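Tresside Door & Room Pack
Simulation add-on for parallel-jaw arms
Supplied by Vastanico. Listing written by Anneliese Kuhlmann

Doors are where promising robot software goes to be humbled. A policy that stacks blocks like a champion will meet an ordinary round knob and spend its afternoon stroking the paintwork. The Tresside pack lets it do this in private, on your own computer, where the only thing at risk is your electricity bill.

You get 271 door and handle combinations, each with working hinges, a latch that has to be turned before it lets go, and friction you can set yourself. Knobs, levers, pulls and one truly spiteful thumb latch are included. Finishes and surroundings can be swapped between runs. The view from the wrist comes as standard, so what you train on is what the hand would see.

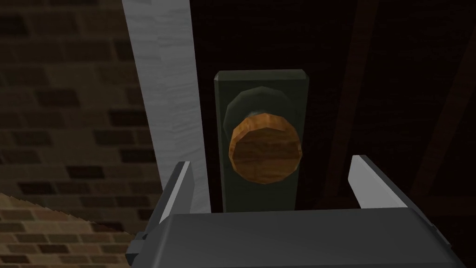 Round knobs are the ones customers write to us about. A lever forgives a sloppy approach and a knob doesn't, so each comes with three grades of grip, from "new rubber glove" to "buttered". Start with the glove. Birgit Stöcker in our test room started with the buttered one and asked to be moved to drawers for a week.

The shapes are kept simple on purpose. Edges that would be smooth in a showroom may have a few corners, and in return the pack runs at a decent speed on a machine you could lift by yourself. If you want finer meshes they are in the Fedano upgrade, along with a longer wait for everything.

Rooms and furnishings

A door has to lead somewhere. The pack has 7 furnished rooms, and the furniture is solid, so an arm that wanders off will run into it. You can switch collisions off, but then you'll have a robot that believes it can walk through a sofa, and you'll be the one who has to break the news.
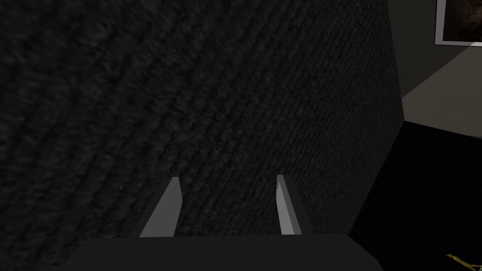

Wrist views get very close to things, and at that range a lot of policies lose the plot. We left those moments in. There is a recovery setting that backs the arm off when the view stops changing, and it's switched off by default, as we'd like you to see how bad things are first.

What's in the download

Door and handle library, 271 combinations
7 furnished rooms
Wrist and fixed viewpoints
Grip and hinge settings, with a page explaining them in plain words
300 recorded openings to learn from, plus a folder of failures, which is larger

What isn't

Door closing. It's coming. Leave them open for now.

Price

349 euros per seat, one payment, updates included. Schools and colleges should write to us before paying, as there's a discount and we keep forgetting to put it on the order form.

Works with

Any two-finger gripper model you can load. The Steinbach hand is set up already. Suction cups will load too, and we wish you well with the knobs.

Page last updated Saturday, June 30, 2018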